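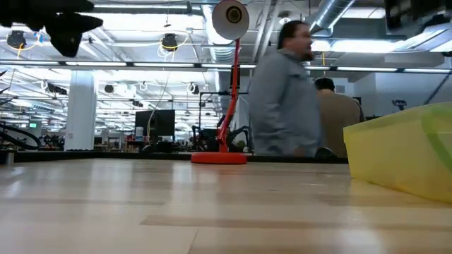
Rubber bands are harder than they look, Waraporn Boonyarit told visitors at the Olturau open day in Liddale, and a machine that can pick up a steel bracket all day may fail on the first band it meets. A bracket has one shape. A band has a new one every time it is put down.

The open day was held on Saturday, March 31, 2018, in the company's main lab. Most of the program dealt with one task: taking loose rubber bands off a wooden table and placing them in a tray, using two robot arms mounted on the same table. Olturau calls the project Sendon. It started in January of last year with a single arm and moved to the paired layout when it became clear that one gripper could not separate two bands that had caught on each other.

In the current setup the arms face each other across the work surface. Each carries a two-fingered gripper. One arm can hold a band down while the other lifts a free section, or both can pull gently from opposite sides until a loop opens. The control software chooses between these moves from camera images and has no model of how rubber stretches. Florencio Carrasco, giving the first talk of the morning, said the group had tried such a model and dropped it. It took too long to compute and was wrong as soon as two bands crossed.

What the software has instead is a set of recorded runs. An operator guides the arms through the task, and the joint positions, gripper openings and images are stored together. The set stood at 3,786 runs when the doors opened. Carrasco said runs in which the operator made an error and corrected it are kept, and that the share of such runs has been raised on purpose since the fall.

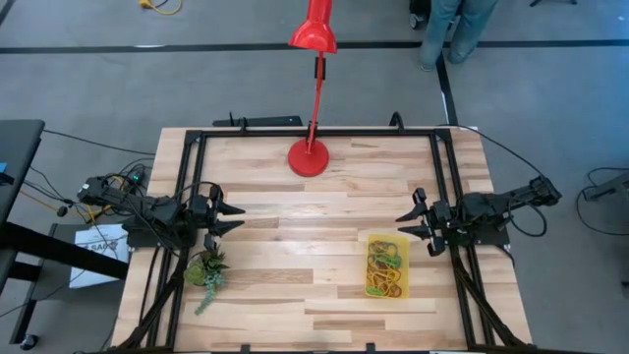 The tray was the subject of several questions. Its walls are low compared with the reach of the fingers, but a band that hangs over the edge can be dragged out again when the gripper opens and backs away. The present method is to lower the band until part of it rests on the bottom, open the fingers slowly, and then raise the arm straight up. This adds 2 seconds to each placement. Delia Coman, at the controls for the late morning session, said the delay was acceptable for now and that speed was not being scored this year.

Objects with no part in the task, a desk lamp and a small plant among them, are also used on the tables. The arms have to work without touching them. Coman said the positions of such items are changed between sessions so that the software does not learn to depend on a fixed layout. The lamp causes the most planning failures. Its thin arm is easily missed at some camera angles, and when it is missed the planner may propose a path straight through it. Such paths are caught by a separate check before any motor moves, and the arms return to their start position. To a visitor this looks like a robot that has changed its mind – several people asked if it had broken down.

Lighting was another topic. The lab has an open ceiling with long rows of fluorescent fixtures, and the tabletop reflects them. A yellow band lying on pale wood under a bright reflection has little contrast, and detection rates for yellow are the lowest of any color in the set. Olturau has considered a matte cover for the table. Carrasco was against it. Customers will not change their benches to suit a camera, he said, and a result that depends on a special surface would have to be repeated later on an ordinary one.
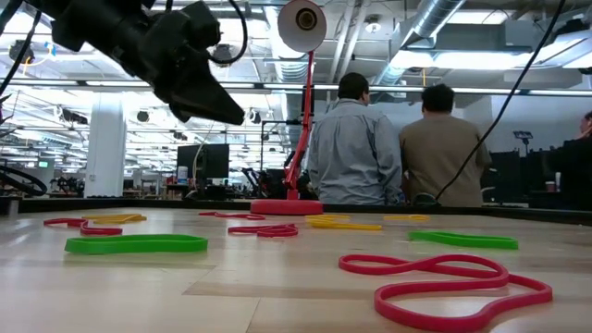

Questions from the floor

The discussion after the second session ran past its time. Saturnino Lorente, visiting from the packaging firm Quispe, wanted to know how the grippers would handle bands that are old and sticky. Coman replied that this had not been tested. The bands used in the lab are replaced on a schedule, and all the recorded data comes from bands in good condition. She noted the point for the next round of recording.

Ezequiel Paredes asked why the fingers come to a narrow tip when a wider pad would give more grip. The answer was that a wide pad tends to pick up two bands at once when they lie close together. A narrow tip can get under one strand, at the cost of more dropped bands. The group has 3 fingertip shapes on trial and has not settled on one.

A question about price was not answered. Boonyarit said only that Sendon is a research project, and that no product is planned from it this year. The parts most likely to be used elsewhere are the recording tools and the path check, both of which are independent of the object being handled.

Next steps

Work on the task continues through the summer. The next version of the test will start from bands placed by a person who has been told to tangle them, a condition that the present software handles poorly. Olturau also plans to repeat the full set of trials with the cameras shifted slightly from their calibrated positions – a common problem once equipment leaves the lab.
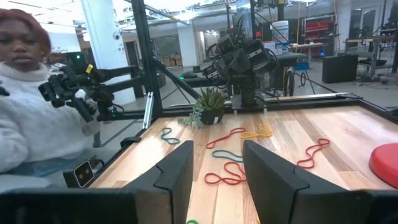 Loose rubber bands on the Sendon table, seen from between the gripper fingers. Photo: Olturau

Groups that could not get a place at the open day can ask for a weekday visit. Tours are limited to 19 people and must be booked through the Liddale front desk.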